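Intro to Robotics Workshop
Handout 3: Fingers, Pads and the First Grasp
Notes by Lies Mulder, updated 25 October 2020

Bring your gripper, your lab notebook and the hex keys from the kit. If you missed the July session on linkages, read Milan Verbruggen's notes first, especially the part on four-bar mechanisms. We use it right away!

Where we left off

Last time each team got its two arms moving together from one servo. Some of you had a lovely smooth close and some of you had a crunch halfway (Trunside team, I'm looking at you, check that the horn is centered before you tighten it). Today is my favorite part of the whole course, the part where the gripper touches the world. Everything you've done with gears and links only matters through two small faces of plastic.

Why the pads are separate parts

You could print arm and finger as one piece. We don't, and you'll be glad of it by the end of the afternoon. A pad is a quick print. An arm takes most of an evening on our old machine. Once the pads bolt on, you can try a flat one, a ribbed one or one with a V-groove, and swap them between runs - that is how you really learn what friction does.

Threads matter here too. A screw driven straight into printed plastic holds well the first few times and then it strips. So wherever a joint gets opened again and again, use a brass insert pressed in with the soldering iron. Go slowly, keep it square, and stop when it sits level with the plastic.

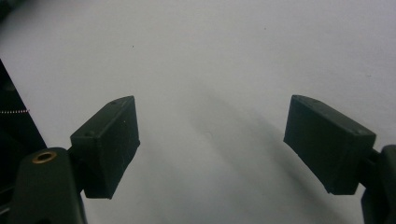

Fig. 1. Gripper open over a plain surface. Note the two small holes in each pad and the brass insert near the rounded top of the left arm.

Look at how the inner faces are set across from each other. When you mount yours, close the gripper gently by hand and hold it up to a window. An even line of light between the faces is good. A wedge of light means one pad is twisted, and your object will squirt out toward the wide end. Loosen, nudge, tighten, try again.

Measuring grip

Start with the 70 gram block. Close on it, lift it 15 cm, hold while your partner counts slowly to ten, set it down. Do this three times per pad design and write down every result, including the drops. Drops are great data!

Then work out the squeeze you need. For two pads holding one object against gravity:

2 x mu x N = m x g

N is the force from each pad and mu is the friction coefficient between pad and object. Take your mu from the tilting-board exercise. Add a safety factor of 2 to N and compare that with what your servo can deliver at the pad, remembering that the longer the arm, the less force you get out at the tip.

For next time

Finish the table for at least two pad designs. Sketch a third pad you'd like to print, with the hole spacing marked so it fits your arms. Teams Illov and Doremley share the printer first, then Van Damme and Trunside. Label your prints, please - dark pads all look the same in the box.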